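3. Forma do pão e percepção da porção em ambiente doméstico

A forma de um pão não é só uma questão de estética. Nos estudos sobre alimentação familiar, é frequente que duas peças com o mesmo peso sejam avaliadas como porções diferentes, conforme sejam compridas, redondas ou abertas no centro. Skyrme e Marti defenderam que o comprimento domina esta avaliação, enquanto Hassanpour atribui mais importância ao contorno. A presente secção trata desta divergência com base nas entrevistas realizadas em Brendivton, durante o mês de julho, com famílias que compram o pão na padaria Jollis.
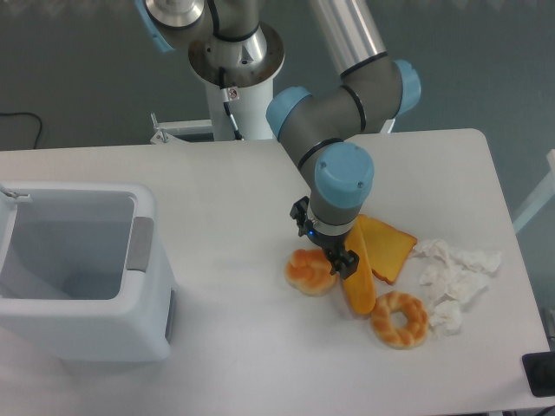 Vol. 6, n.º 20

As entrevistas foram feitas em casa dos participantes, depois do pequeno-almoço, e duraram 30 minutos. Pedimos a cada pessoa que contasse como escolhe o pão e como o reparte entre os membros da família. Não foi usada a palavra «porção» antes de o participante a introduzir por si mesmo, porque no estudo anterior (Ursu e Lazăr) verificámos que ela conduzia a respostas de tipo dietético.

O primeiro resultado diz respeito às peças alongadas. Os participantes descrevem-nas quase sempre como divisíveis: parte-se uma ponta, guarda-se o resto. Uma mãe explicou que o pão comprido «dá para todos, mesmo quando é pequeno». Esta expressão aparece, com poucas variações, em várias entrevistas, e parece-nos compatível com a hipótese do comprimento. Convém, no entanto, notar que as mesmas famílias têm o hábito de cortar o pão comprido à mesa, diante de todos, de modo que o efeito da forma e o efeito do gesto não podem ser separados com os nossos dados.

3.1. As peças em anel

O caso do anel é mais difícil. Na tradição local, o pão em anel é mencionado já num livro de contas de 1741, conservado no arquivo da família Bogdan, onde figura como pão individual e nunca como pão de partilha. Os entrevistados mantêm esta classificação, embora nenhum deles conheça a fonte. O anel dá-se inteiro a uma criança ou leva-se para o trabalho. 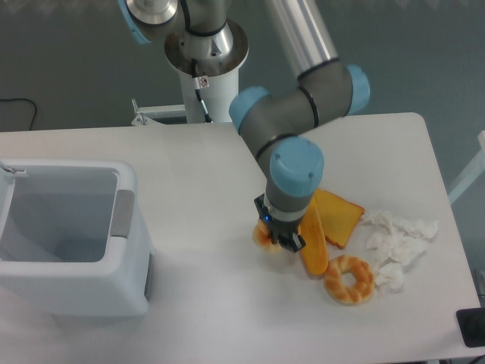

Figura 5. Pequeno pão em forma de anel sobre mesa branca.

Perguntados sobre a quantidade, os participantes hesitam. Uns dizem que o centro vazio faz o pão parecer maior; outros afirmam o contrário, com igual segurança. Marti interpreta uma hesitação semelhante como falta de critério, mas a nossa leitura é diferente: o anel não é comparado com outras peças porque pertence a outra ocasião de consumo.

3.2. O conjunto sobre a mesa

Falta considerar a situação em que vários alimentos são apresentados juntos. Aqui a forma de cada peça perde importância e o participante passa a avaliar o grupo.
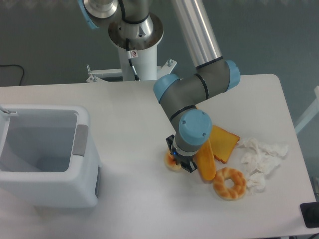

Figura 6. Alimentos agrupados com papel fino no lado direito da mesa.

Nas entrevistas, esta mudança nota-se no vocabulário. Deixa-se de falar de «um pão» e fala-se de «o que há». A escala de Plirnard, que utilizámos na codificação, não prevê esta categoria, e por isso as respostas correspondentes foram registadas à parte e são analisadas na secção 4.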